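Acta de la reunión de seguimiento – comparativa de pinzas y controladores
Proyecto Graltdale, puesto de dos brazos
21 de mayo de 2022

Asistentes: el equipo de pruebas al completo, la gente de compras (por llamada, con eco toda la primera mitad) y yo, que tomo notas. Si algo no cuadra con lo que recordáis, escribidme y lo corrijo antes de pasarla a la carpeta común.

1. Acta anterior
Aprobada con un cambio: donde puse que la pinza de Pacheco "no valía para vasos" hay que leer "no valía para vasos con las almohadillas de fábrica". Tenéis razón, me pasé de contundente.

2. Pinza Fovanex contra pinza Pacheco
Nos comió casi toda la reunión y me parece bien, que para eso veníamos. Llevamos 362 intentos con la Fovanex y 463 con la Pacheco, todos con la misma tarea: coger el objeto, levantarlo, llevarlo al otro lado y soltarlo de pie. La Fovanex falló en 34 y la Pacheco en 89. Dicho así parece una paliza, pero se pidió que constara en acta que buena parte de los fallos de la Pacheco vienen de la primera tanda, antes de cambiar las almohadillas, y que esa tanda no se puede comparar con nada. Estoy de acuerdo y lo dejo escrito con estas palabras. Para el informe se presentarán las dos tandas por separado.

A mí la Fovanex me sigue gustando más. Cierra suave, no da ese tironcito del final y cuando suelta, suelta. La contra es que abre poco, y con cualquier cosa ancha hay que entrar muy centrado o empujas el objeto en vez de cogerlo. La Pacheco abre de sobra y perdona mucho más la mala puntería – quien teleopera lo agradece un montón a última hora de la tarde –, aunque con piezas finas se le escapan. Alguien propuso montar una en cada brazo y dejarnos de discusiones. Hubo risas, pero luego lo hablamos en serio y se queda como opción para agosto, cuando tengamos menos presión con el puesto.

Compras pregunta si la diferencia de precio se justifica. Respuesta corta: todavía no lo sabemos. Respuesta larga: depende de cuánto duren las almohadillas, y de eso no tenemos datos. Quedamos en apuntar cada cambio de almohadilla en la hoja del puesto, con el número de intento al lado, que hasta ahora lo hacíamos de memoria (culpa mía también).

3. Controlador Civholm
El Civholm nuevo va mejor que el antiguo en todo menos en el arranque. Arranca lento y a veces uno de los brazos tarda más que el otro en aceptar órdenes, con lo que empiezas la sesión medio cojo. Hay quien lo arregla reiniciando los dos a la vez y hay quien espera sin tocar nada. No hubo acuerdo sobre cuál de los dos métodos es el bueno, así que durante las próximas sesiones cada uno anotará qué hizo y qué pasó.

Lo que sí notamos todos es que el movimiento lento ha ganado muchísimo. Antes, al acercarte despacio a un objeto, el brazo avanzaba a escaloncitos y había que compensar a ojo. Ahora baja seguido y se puede apurar bastante más cerca. ¡Por fin! Se decide quedarse con el Civholm nuevo en Graltdale y guardar el antiguo como repuesto, sin borrarle la configuración.

4. Cámaras
Poco que contar. La de cabeza se queda donde está, porque moverla obligaría a recalibrar y a tirar comparaciones ya hechas. Se discutió si las de muñeca compensan el peso extra con la Fovanex. Mi opinión es que sí para la recogida y que sobran para el transporte, pero soy la única persona que lo ve así y me comprometí a traer números.

5. Acuerdos y tareas
– Repetir una tanda completa de la Pacheco con las almohadillas nuevas. La lleva el equipo de pruebas.
– Hoja del puesto con columnas para almohadillas, controlador y método de arranque. La preparo yo esta misma tarde.
– Pedir presupuesto de un segundo juego de almohadillas para cada pinza. Compras.
– Comparar recogida con y sin cámara de muñeca. También yo, por hablar.
– La opción de pinzas mezcladas vuelve al orden del día en agosto.

6. Posición de partida para la próxima tanda
La comparación tiene que salir siempre de la misma postura, porque hemos estado mezclando sesiones que empezaban con los brazos casi encima del objeto y otras con los brazos retirados, y así los tiempos no dicen nada. Se acuerda empezar con los dos abiertos hacia los lados y el centro de la mesa despejado. El vaso negro irá arriba a la derecha, bien separado de ambos brazos, con lo rojo y lo blanco dentro y el palito blanco asomando; a los dos nos toca probar la misma aproximación larga con cada pinza. Antes de dar la salida se mira que la luz verde esté encendida en las dos bases. Quedó también una petición mía que no llegamos a votar: sujetar mejor los cables negros largos que bajan por el lado derecho de la mesa, que con la Pacheco quiero estirar ese brazo del todo y prefiero hacerlo sin mirar de reojo.

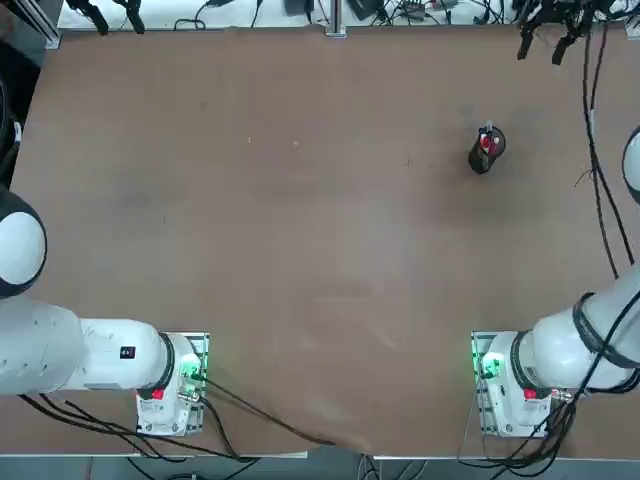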